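Chapter 6
Setting Up a Two-Arm Packing Table

The first five chapters dealt with a single arm on a bench. You wired it, gave it a home position, and taught it to move blocks from one square to another. Blocks are easy. They are stiff, their sides are flat, and they stay where you put them. Most things in a house or a shared workshop are different, and this chapter starts with some of them.

The project is a table that sorts snack packets and bags them. It follows the build at the Plandudside workshop, where members put together the Hedetti table over one winter. The arms bolt to an aluminum rail, and a small camera rides with the gripper. Snack packets make good practice pieces. They are cheap, they crumple, and the shiny film throws light back at the lens.
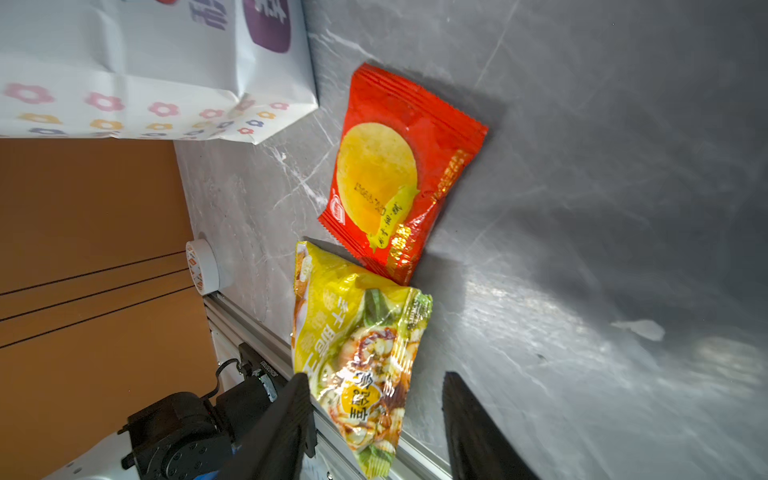
6.1 What You Will Need

You should have finished the single-arm build and have its control program running without errors. In addition, you will need a second arm of the same model, enough rail to carry both mounting plates, and a flat table that does not rock. Use the Dirov controller settings from Chapter 4 as a starting point. Set both arms to the same speed limit, 200 on the Dirov scale, and leave it there until you reach the end of the chapter.

The two arms share one work area, so they can hit each other. McAlister mounting plates have slots that let you slide each base along the rail before tightening the bolts. Start with the bases well apart.

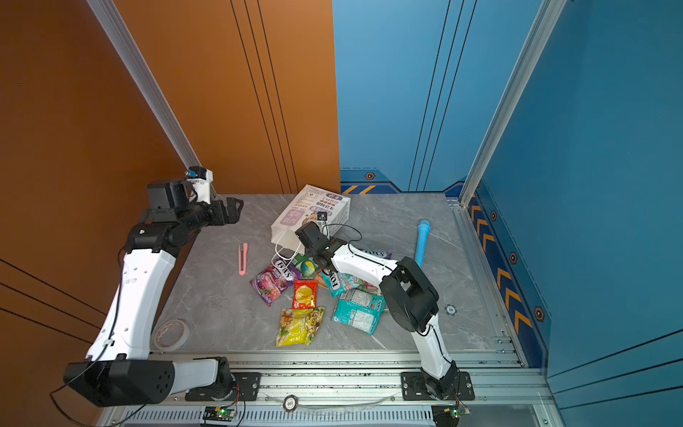
Reach is the first thing to check. With the power off, move each arm by hand to the far corners of the table and mark where it stops. The area both arms can reach is called the shared zone. Only one arm at a time should be allowed in it – at least until Section 6.4, where you will write the handover routine.

Keep a log from the first day. The Plandudside log ran to 3194 grasp attempts, and the entries on failed ones were the most useful when it came time to adjust the grip.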